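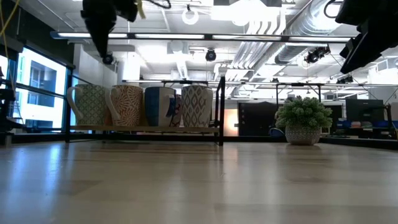
The second reader wrote back on Friday that a journalist who is handed a document and asks no questions is in a different position from one who tells the source which document to fetch, and that the draft treats the two as the same thing. I agree with that reading and have redrafted paragraph 8 accordingly. The rest of the comments are dealt with below, against the earlier message.

Monday, April 24, 2023

> I have read the draft guidance note on unsolicited documents.
> My main difficulty is with the word "receive". In the note
> it covers the envelope in the mail, the shared folder the
> reporter is invited into, and the file the reporter asked
> for by name. A court is likely to look at those separately.

Agreed. The revised text uses three verbs: "receive" for material that arrives without a request, "access" for material the reporter opens on somebody else's system using credentials supplied by the source, and "solicit" for anything requested, whether in general terms or by title. The Brollard matter is the reason for keeping the second category apart. The documents there were never sent to anyone. The reporter was given a login, looked, and took notes. Counsel for the paper argued that reading was receipt. The judge did not need to decide it, as the application failed on other grounds, so it should not be cited as authority for either side. The first draft did cite it and that was my error.

> Paragraph 11 says the reporter has "no exposure" where the
> source alone broke the law. I would not put my name to that.

Nor would I, now. The sentence reads: "Where the source alone committed the unlawful act, and the reporter neither encouraged nor assisted it, the risk of a charge against the reporter is low. The risk of a production order or a subpoena is a separate question and is not low." Members who train junior staff have told me the second half is what they need in writing. Most of them will never be charged with anything. A fair number will be asked to hand over a notebook.

> What about the undertaking in Latska? The reporter there let
> the source see the copy before it ran, and the other side
> made a good deal of that in cross-examination.

Pre-publication review by a source is an editorial question first. It belongs in the ethics policy and I have taken it out of this note, except for one line. The line says that a written promise of review is discoverable, and that it may be put to the reporter as evidence of a relationship closer than that of interviewer and subject. In Latska the promise was made by text message and the thread was produced in full, including 98 messages which had no bearing on the story. The practical point is to keep logistics and substance in separate threads. Whether to make the promise at all is for the editor.

> The shield provision is summarised too generously. It
> protects identity. It does not protect the fact that a
> meeting took place, where it took place, or who paid for
> the travel.

Correct as far as it goes. The provision covers information that would disclose the identity of the source or enable it to be ascertained. Location and travel records can fall inside the second limb, and in Pollock they did, as only one person could have been at the address on the day. I would say that the protection depends on the facts and that the burden is on the journalist to show how the record leads to the person. The note now says so. It also says that the protection can be displaced on a public interest test, and that where the source is already publicly known, the privilege has very little left to do. That last case comes up more often than the literature suggests: a fugitive or an accused person gives an interview under their own name, and investigators want the unpublished portion. There is no identity to shield. The argument has to be made on relevance, proportionality and the availability of the material elsewhere.

On retention, the draft advised members to "regularly purge" recordings. That wording has gone. Destroying material once an order is made, or once one is reasonably anticipated, is a serious offence - quite apart from what it does to the defence of any later claim. The replacement recommends a fixed schedule, adopted in January of each year and applied to all files without regard to subject, with a stop on deletion as soon as any letter of demand comes in. Clisinier, the document system several smaller newsrooms use, has a hold function for this. It is off by default and has to be enabled per folder.

Two matters are still open.

1. Whether the note should deal with interviews conducted abroad. My preference is to leave it out. Mutual assistance requests turn on the treaty and on the requesting state's own protections, and a paragraph on that would be either wrong or useless.

2. Length. The note stands at just under the 3000 words we agreed. If the overseas material goes back in, the section on search warrants will have to be cut, and I think the warrants section is used more.

Revised text is in the list's files area as draft 2. Please send changes as replacement wording, with the paragraph number, and not as tracked changes. The last round left me with conflicting versions of the definitions and it took most of an afternoon to reconcile them.

The paragraph numbers in draft 2 have shifted by one after paragraph 4.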